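Storage bin recall after lids crack

Homewares importer Kivent has recalled 2,000 clear plastic storage bins sold under the Losumen label after 2 customers cut their hands on cracked lids.

The recall covers the 24-litre size sold since July. Other sizes are not affected.
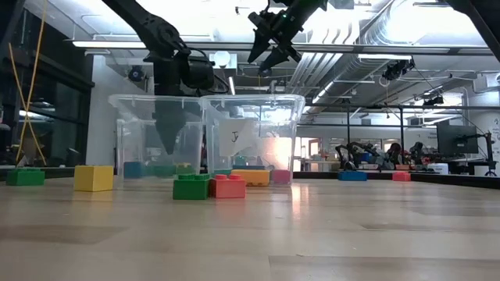
Customers can return the bins to any Itudeck store for a full refund. No receipt is needed. Kivent said the cracks start at the hinge and spread along the rim.

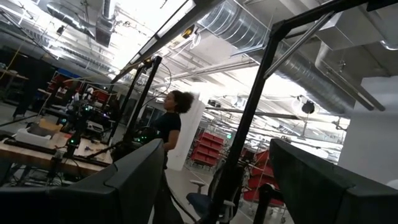
Sobia Ghauri said she had stopped using hers weeks ago and would have liked to hear sooner. Refunds by mail will take longer, Kivent said.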